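Sim demos, plate task - notebook, November

Second batch of teleop examples for the plate-and-block task, all in simulation. Stills below are from one session, wrist view and room view.

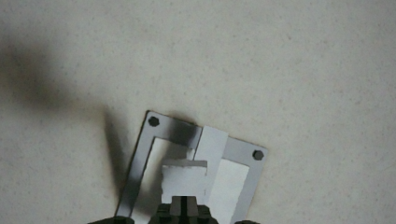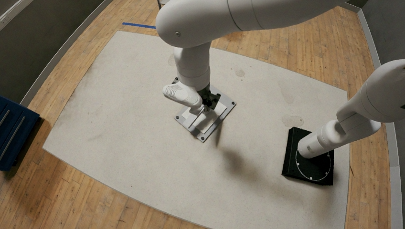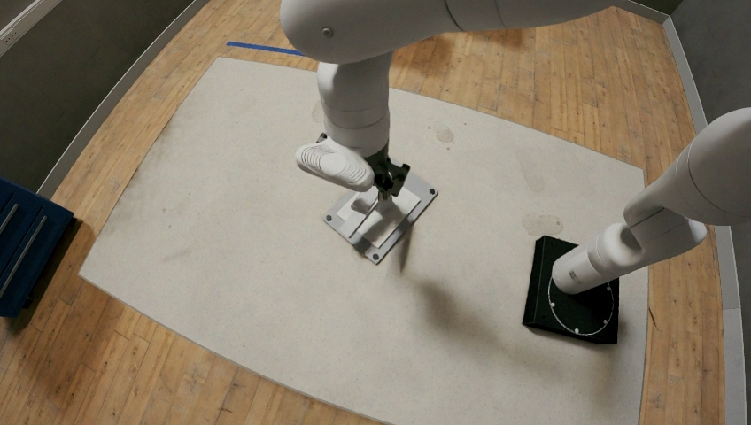

Entry by Maysoun Sabbagh
Read and initialled: G.K.
Filed under: Tiltudell / data collection

Started at 9.15. Loaded the Tiltudell scene with the new floor and walls. Same plate as last month, but the start angle is now drawn at random for each episode. In the first batch the plate always sat square to the arm and the policy learned exactly that. Ghada turned it by hand in one of the test runs and the gripper went to where the block used to be.

Target for this batch is 1,000 kept episodes. At the end of today the total across both batches stands at 3,254 recorded, of which 1,729 are kept. Most of the throwaways are from the first week, before we fixed the controller lag.

Rules for keeping an episode, as agreed with Ghada:
Gripper ends over the block and closes once. Re-grasps are kept but go in their own folder.
No contact with the raised edge of the plate on the way down.
Operator does not pause for longer than two seconds in mid-air. The policy copies pauses.
Second arm stays parked the whole time.

I went back and forth on that last one. We could take the second arm out of the scene and save some render time, but the Ondville cell has two arms and I want the room views to match what the policy will get over there. It stays in. The dark pedestal stays too.

Shadows. The arm throws a big soft shadow over the mat, and in the wrist view it can come right over the plate. On a few episodes the top bar of the plate was dark enough that I had trouble finding the edge of the block myself. I did not drop those. I did write a lighting tag into the metadata so we can split them out later if training goes badly. Tags are low, mid and high, set from the lamp height and not by eye.

The stains on the mat come with the texture. Liapis asked if we should clean it up. Left it as it is for now. If the policy starts using a stain as a landmark we will see it as soon as we shift the texture, and that test is already on the list.

Wrist view problem: at the bottom of the descent our own gripper hides the near edge of the block. Operators cope by looking at the room view for the last part. The policy gets both views, so it should be able to do the same, but I would like to know how much it leans on each. Ghada will train one model with wrist only and one with both, same seed, and compare.

11.40 - simulator froze on saving. Lost 31 episodes, all from the one run. The writer was holding everything in memory until the end of the run. Changed it to write after each episode. Slower by a moment between resets, which nobody minded.

Afternoon. Carried on with mid and high lamp. Grasps got quicker as the session went on, and I think the late episodes are a bit too quick. Approach speed is noticeably higher than in the morning ones. Put a cap on the controller and noted the episode number where it comes in. Not going to re-record the fast ones until Ghada has looked at the curves.

Also found that the reset sometimes places the block slightly inside the plate, and it jumps when physics starts. Added a short settling time before recording begins. Old episodes with the jump need a check. I'll write a script that looks for block movement before the gripper gets near it.

To do
- settle check script, run over both batches
- copy kept episodes to the Prostville drive
- texture shift test
- ask Ghada if she wants the re-grasps in her first training run or held back
- widen plate angle range, currently stops short of a full quarter turn

Stopped at 17.20.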